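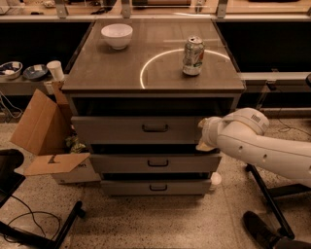

Mindura Makers — Robotics Table

Speaker notes, open night talk, Apr 22, 2020

Hi everybody, thanks for showing up. I'm going to talk for 20 minutes and then we can get into questions. (Leave the photo up while people settle in. Don't start clicking yet!)

So, drawers. I picked drawers because I figured they'd be easy. You grab it, you pull it, you're done, right? I started on this in October and I'm still standing here talking about drawers, so that gives you a hint.

The arm is the white one on the right. We call the whole setup Plerkatard, and please don't ask me to spell it on the whiteboard. It goes after the top drawer from the side edge, just under the lip of the tabletop. People always ask why I don't use the handle. I tried! The handles on this cabinet are recessed and our gripper fingers are too fat to get in there and close on anything. I may print thinner ones over the summer.

(Point at the bowl and the soda can on top.)

Stuff on top matters to me, so I like to have a bowl and a can up there when I run this. A can standing up is a great tattletale — if the arm bumps the cabinet, you hear about it. Early on I was yanking so hard that the whole cabinet scooted. Slowing down the first part of the pull helped more than any clever code I wrote.

Numbers, for the people who like numbers. I logged 79 tries with the drawer starting all the way shut and 62 of them came open. Most of the misses were the gripper sliding off the edge. I stuck some rubber on the fingers after that and haven't redone the count, so don't quote me on the new version.

The control program is called Livon. It's 2269 lines and I'd guess half of that is me logging things I never look at. Ask me later if you want a copy, I'm happy to share.

Skip the force sensor part if we're running late. Short version — I watch the motor current, and when it jumps I stop and back off a little. Crude, but cheap.

Next up is closing the drawer again, and then the middle one, where the arm has to reach lower and I don't love the angle yet. If anyone here has fought with elbow joints, come find me by the snacks.

Okay, questions. (Repeat each one into the mic!)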